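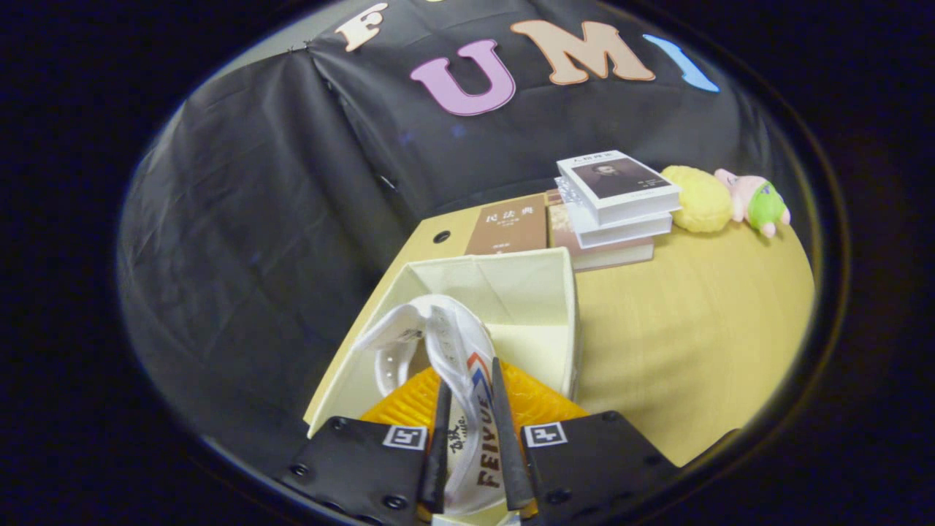

交換会のおしらせ(9月号・つづき)

締切ぎりぎりで書いてます。読みにくかったらすみません。

9月の古着・古靴交換会、木曜の夜にやります。場所は前回と違ってMacBrayneホールの2階。1階は合唱の人たちが使うので、入口まちがえないように。外階段からどうぞ。ベビーカーの方は裏のエレベーター、呼び鈴を押してください。

受付は18時半から。品物の持ち込みだけなら17時からOK。終了20時半、片付けいれて21時には鍵を返します。前回は21時20分になってしまって、次の日ちゃんと電話がきました。今回は時間厳守で。

仕組みは前と同じ。持ってきた点数だけチケットを渡すので、その枚数ぶん持って帰れます。上限は7点。前は上限なしでやったら、開始すぐに大きい袋を三つかかえた方がいて、子ども服の棚がすかすかに。今回から7点でお願いします。余ったチケットは次回も使えます。なくした場合の再発行はなし。

参加費は無料。ホールの使用料はバザーの残りから出します。

前回の結果。持ち込み54人、過去最高。服は大人ものがだいぶ余って、子どもの130から150がまったく足りない。毎回です。押し入れにあるでしょう、ありますよね。体操着、水着の上に着るやつ、発表会で一回だけ着た白いブラウスなど大歓迎。あと冬の上着はこの時期から出しておいてもらえると、11月にあわてなくてすみます。

靴のこと。今回はここが長いです。

前回、靴だけで51足並びました。うち19足が最後まで残って、ほとんどが汚れか、サイズのわからないもの。惜しい。布のスニーカーは洗えばかなり戻るので、出す前にひと手間かけてください。

うちでやってる洗い方を書いておきます。専門家ではないので自己責任で。

まず紐をはずす。中敷きも、はずれるものは出す。乾いたまま歯ブラシで砂と泥を落とす。いきなり水につけると泥が布に入ってしまって、あとが大変。それからぬるま湯に粉の洗剤を溶かして、30分ぐらいつけ置き。熱湯は接着がはがれるのでだめ。一回やりました、左だけ。

こするのは靴ブラシか古い歯ブラシ。つま先と縫い目のところは丁寧に。ゴムの部分はメラミンスポンジが早いです。布にはあてないこと、毛羽立ちます。

すすぎはしつこく。ここで手を抜くと、乾いたときに黄色いしみが出ます。白い靴だとほんとに目立つ。もう黄ばんでしまったのは、水で薄めた酢にしばらくつけて、またよくすすぐとましになることがあります。ならないこともあります。塩素系の漂白剤とは絶対にいっしょに使わないで。

脱水は洗濯ネットにタオルと一緒に入れて短く。干すのは日陰、かかとを上にして立てかける。白いのは全体にトイレットペーパーを巻いて乾かすと、汚れが紙のほうに移ってくれます。見た目はミイラ。家族にぎょっとされますが効きます。丸一日では中まで乾かないことが多いので、水曜の夜に洗って木曜に持って来るのはやめてください。週末のうちに。

革とスエードは洗わなくて結構。ブラシかけて、ふくだけで。

出せる靴、出せない靴。
出せる:スニーカー、長靴、上履き(名前は消すかテープで)、サンダル、ダンス用の靴、きれいな革靴。
出せない:底に穴、かかとが斜めにすり減ったもの、加水分解でぼろぼろしてくるもの、片方だけのもの。

片方だけ、は冗談でなくて実際ありました。前回の忘れ物箱にまだ入ってます。紺の子ども用の長靴、右。心当たりの方は受付へ。

サイズは必ず紙に書いて、左の靴の中へ入れてください。cmで。海外サイズしか書いてないものは、家で長さをはかってcmも足してもらえると助かります。二足以上ある方は、左右を洗濯ばさみか紐で止めて。ガムテープは跡が残るので不可。

予約はJorarのページから。いつものとおり名前と点数だけ。画面が変わったらしく「確定」のボタンが一番下にあります。そこを押さないと入ってません。スマホが苦手な方は、ホールの掲示板の紙に書いてくれればこちらで入れます。当日飛びこみもたぶん大丈夫、ただし席とハンガーの数がよめないので、できれば予約で。

お茶はSorenさんが今回も出店してくれます。コーヒーと麦茶、焼き菓子すこし。現金のみ、小銭をお願いします。試着コーナーには飲み物を持ち込まないこと。

手伝いの募集。設営16時半から、机出しとハンガーラックの組み立て。ラックのねじが一本足りないので、合いそうなのが家にある方は持って来てください。片付けは20時半から。どちらか片方だけで十分です。手伝ってくれた方はチケット1枚おまけ。

駐車場はホールの前に少しだけ。Lasatside側の空き地は今回使えません。工事の柵がたってます。自転車は壁ぞいに一列で。

残った品物は、服は次回まで倉庫に置きます。靴は置き場がもうないので、終了までに出した方が引き取ってください。20時15分に一度声をかけます。

次々回は11月の予定、日にちは未定です。決またらまたここに書きます。

追記:ハンガー、針金のはもういりません。山ほどあります。ズボン用のクリップつきは足りてないです。

追記2:前号で受付を18時と書いてましたが18時半の間違い。すみません。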